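Let the Cloth Count: A Case for Slower Work in the Student Robotics Club

Posted August 7, 2023

The Usulard robotics club enters its new year with a decision to make. For 2 seasons its calendar has been built around the Fodavton meet, where student machines carry rigid blocks from one marked square to another against the clock. The club has done well there. It is the position of this essay that it should nevertheless give a smaller share of its year to the meet, and a larger share to the household handling project that a few members began last spring.

The argument for the meet is a fair one. A fixed date brings students to the workshop, and a score gives families and the school something they can understand. Students who prepared for Fodavton learned to read a rule book closely and to finish a build on time. These are real gains, and the club should keep them.

The meet, however, rewards a narrow kind of skill. A block has one shape, and a program that picks it up on Tuesday will pick it up again the next day. Cloth offers no such comfort. It has no fixed edge and no reliable top, and a fold that was easy to grasp a moment ago may have closed. Students who take up this work must first ask how a person does it – where the fingers go, how much is gathered, when the other hand comes in – before they can ask anything of a machine.
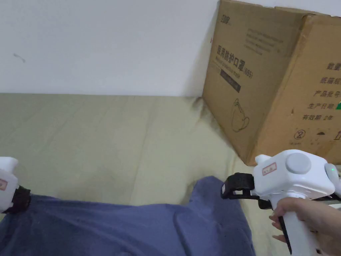
Some members of the school community have objected that such sessions look too much like chores and too little like engineering. The objection deserves a serious reply. Hunt, the workbook used in the introductory class, devotes 43 pages to motors and only 4 to grasping. A student who follows it will understand torque well before having thought about why a towel is hard to lift by its corner. Practice by hand closes that gap, and it does so at little cost. Younger students can take part on their first day, before they have written a line of code.

There is also the matter of records. In the Zileck challenge, which the club ran internally, teams were asked to write down every failed attempt along with the successful ones. Their notebooks were untidy and, in places, hard to follow. They were also the best technical writing the club produced all year, and they should be kept where next year's members can read them.

The club need not withdraw from Fodavton. It should send one team in place of two, and reserve the remaining workshop hours for handling work through the end of the school year. The schedule is due to be settled before the end of August, and members who hold a view on either side are encouraged to submit it in writing.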